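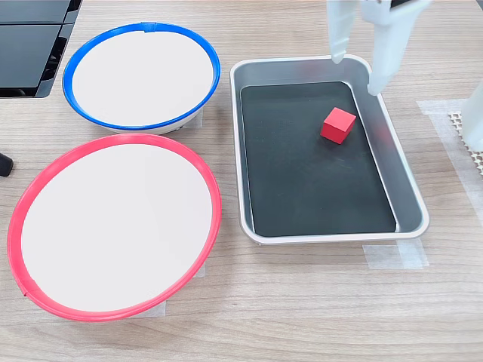
Week 3 handout: recording your own demonstrations

Tue 11 February, lab section with Joonas Leinonen

I want each pair to bring me 80 good episodes by the end of this unit, and I'd much sooner see 40 careful ones than 80 sloppy ones, so start early and don't rush. An episode is one full go at the task – cube starts on the black mat in the metal tray, cube ends in a bowl, arm goes back home. If you stop halfway, delete it and start over.

Which bowl? Red cube, red rim for your first 40. After that you switch to the blue rim and change the instruction text to match. Please please change the text! Last September we trained on a whole batch where the sentence said one bowl and the arm went to the other, and I spent a weekend finding out why the policy dithered.

Keep the tray and both bowls where they are taped. The cube is the thing that moves. Put it near a wall, in the corners, in the middle, and turn it a bit each time. I know it's tempting to drop it in the same easy spot (I do it too), but then your model learns the spot and forgets to look.

Some habits I'd like you to pick up:
Open the fingers wide before you come down over the tray.
Slow down near the rim – the sides slope and it's easy to clip them.
Keep each episode under 14 seconds.
Swap drivers every 8 episodes. Tired hands make wobbly data.

If you fumble a grasp and recover, keep it, and write "recovery" in the log. We'll compare runs with and without those next week, so read the Kwiatkowski notes before then.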